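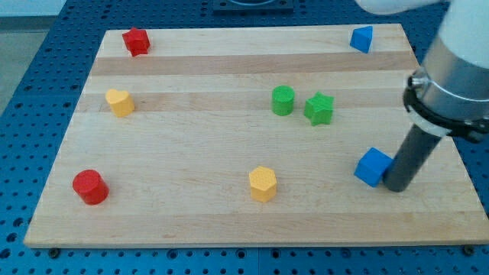

Little shape blocks on the striped maple board.

Last updated: November 6, 2024

I made my board from maple strips, and I love how the pale and tan ones alternate! Lay the strips out dry first and shuffle them until you like the stripes. Then glue the edges, clamp everything up snug (wipe off the squeeze-out now, trust me) and wait 40 minutes before you touch it. I sand mine the next day, then rub on 2 thin coats of oil. Give it another day and let the kids sort hearts, stars and cylinders on it.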